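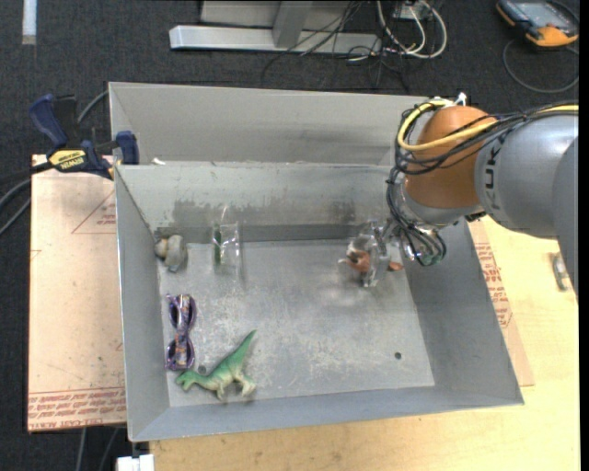 Sabina Bartoš
Bloggerin und Spätzünderin auf dem Wasser

Ich hab's getan. Nach zwei Sommern auf geliehenen Brettern, bei denen entweder die Finne wackelte oder das Deckpad sich ablöste (oder beides), habe ich mir endlich ein eigenes SUP gekauft. Und zwar kein aufblasbares! Ja, ich weiß. Ich wohne im dritten Stock. Meine Schwester hat am Telefon auch erst mal eine Weile nichts gesagt.

Aber von vorne. Letztes Jahr war ich mit zwei Freundinnen in Prustport, eigentlich zum Wandern, und am vorletzten Tag sind wir am Bootsverleih hängen geblieben. Da lag zwischen den ganzen Luftbrettern ein älteres Tourenboard von Tukell, lang und schmal, mit so einer spitzen Nase, die ein bisschen nach Kajak aussieht. Der Mann vom Verleih meinte, das sei eher was für Leute, die schon sicher stehen. Natürlich wollte ich dann genau das.

Die ersten Minuten waren furchtbar. Ich stand da wie auf einer Bierbank mit wackligen Beinen, die Zehen in den Belag gekrallt, und hab nur auf meine Füße gestarrt. Dann kam ein Ausflugsboot vorbei, ich musste hochschauen wegen der Welle, und plötzlich lief das Ding. Zwei, drei ordentliche Züge und es gleitet einfach weiter! Bei meinen Leihbrettern war nach jedem Zug sofort wieder Schluss, die haben vorne nur Wasser vor sich hergeschoben. Reingefallen bin ich trotzdem noch, beim Wenden, mit Sonnenbrille. Die liegt jetzt in der Bucht.

Den ganzen Winter über habe ich dann Kleinanzeigen gelesen. Neu kam nicht in Frage, da ist man schnell bei Summen, für die ich auch in den Urlaub fliegen könnte. Im Januar (beste Zeit, da will kein Mensch aufs Wasser) tauchte eins in Famalcombe auf: gleiches Modell, etwas breiter, ein reparierter Schlag an der Kante, Paddel und Leash dabei. 800 wollte die Verkäuferin dafür haben. Ich habe nicht gehandelt. Ich kann das nicht, ich sage immer sofort ja und freue mich auch noch.

Hingefahren bin ich mit dem Kombi von meinem Kollegen, hin und zurück 228 Kilometer, das Brett auf dem Dach und ich mit höchstens Tempo achtzig auf der rechten Spur. Die Gurte haben gesungen, und zwar so laut, dass ich das Radio ausgemacht habe. Tipp aus den Kommentaren unter meinem letzten Beitrag, den ich leider erst danach gelesen habe: die Gurte einmal in sich verdrehen, dann brummt nichts. Stimmt! Auf der Fahrt zum See letzte Woche war Ruhe.

Zur Lagerung, weil ihr bestimmt fragt: Im dritten Stock liegt es nicht. Ich habe einen Platz beim Ruderverein Villanueva bekommen, unterste Reihe im Schuppen, direkt neben dem Tor. Da zieht es und man muss sich ziemlich bücken, aber ich bin in etwa 5 Minuten am Steg, und das ist mir viel wert. Eine Hülle brauche ich noch. Die, die dabei war, ist an der Nase durchgescheuert, und ich habe sie mit Gewebeband geflickt, was zwei Tage gehalten hat.

Und wie fährt es sich? Bei glattem Wasser herrlich. Bei Seitenwind ist es eine kleine Zicke, da paddle ich gefühlt nur auf einer Seite und komme mit einem dicken linken Arm nach Hause. Ich probiere gerade herum, ob es hilft, wenn ich weiter vorne stehe. Die Finne ist ziemlich groß, vielleicht wäre eine kleinere besser, vielleicht ist das auch Quatsch. Wer von euch so ein langes Tourenbrett hat: Was fahrt ihr da drunter? Und nehmt ihr die Leash lieber am Knöchel oder am Hüftgurt? Auf dem See ist mir der Knöchel recht, auf dem Fluss habe ich mich damit noch nicht getraut.

Morgen früh um sechs bin ich wieder draußen, wenn der Wecker mitspielt. Die Blässhühner kennen mich inzwischen und schimpfen schon, wenn ich am Schilf um die Ecke komme.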